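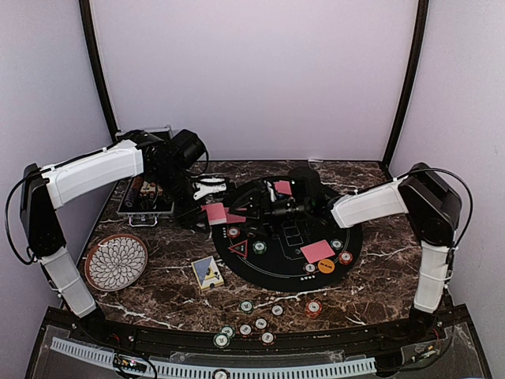
6.3 Recording a Demonstration by Remote Control

Before you start, complete the arm check in section 6.2. Both follower arms must be at rest and clear of the mat.

1. Place the mat, cards and chips as shown on the layout sheet for the task. Loose chips may be scattered in front of the mat.

2. On the Tallance console, select Card Table, then New Episode.

3. Hold both leader handles in the rest pose and press the left pedal. The follower arms move to match.

4. Perform the task at an even speed. Move one card or chip at a time.

5. Return both arms to rest and press the right pedal to stop. Episodes longer than 745 frames are split when saved.

6. Mark the episode Keep or Discard. Change the starting positions of the cards before the next one.

Note: A usable set needs at least 11 kept episodes per task.

Note: If a gripper drops a card, continue and pick it up again. Discard the episode only if the card leaves the table.

CAUTION: Do not reach into the enclosure while the pedal light is green. Press Hold first.

If error 3929 appears, the leader and follower poses do not match. Repeat step 3.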